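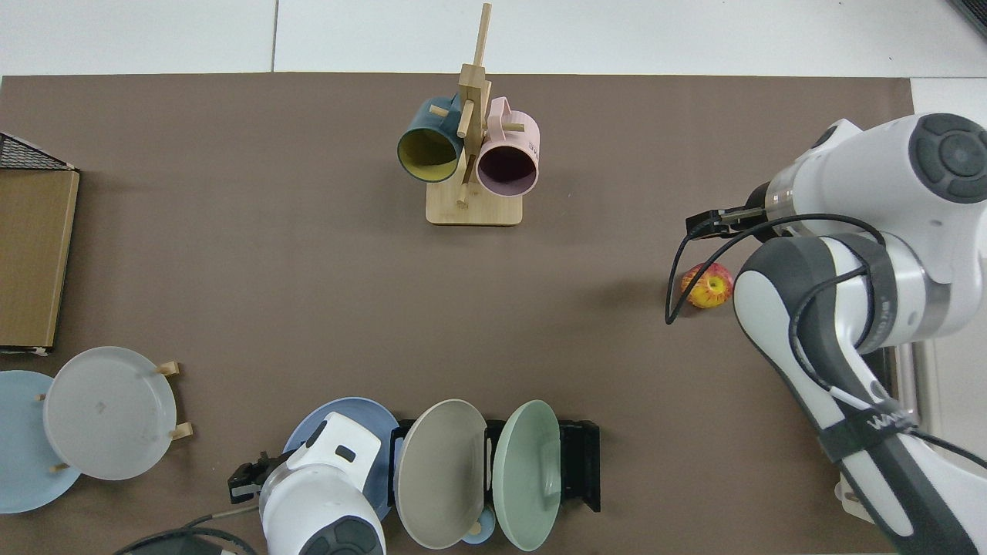
Chapter 6
Learning from Demonstration with Two Arms

In the previous chapters one arm did the whole work, and the objects were simple blocks. A kitchen is more difficult. A mug hangs on a peg, plates stand close together in a rack, and a gripper which approaches from the wrong side will touch the neighbour before it touches the goal.

This chapter follows the Skukano study, made in the laboratory at Polach. The method has two stages. First, an operator guides both arms and the movements are recorded. Then a policy is trained to predict short pieces of movement – not single steps – from the camera views and the joint positions.

Section 6.1 explains how the demonstrations are recorded. Section 6.2 treats the choice of the length of a piece, and in Section 6.4 we compare the result with the older Horobets planner. The reader should know the notation of Chapter 5.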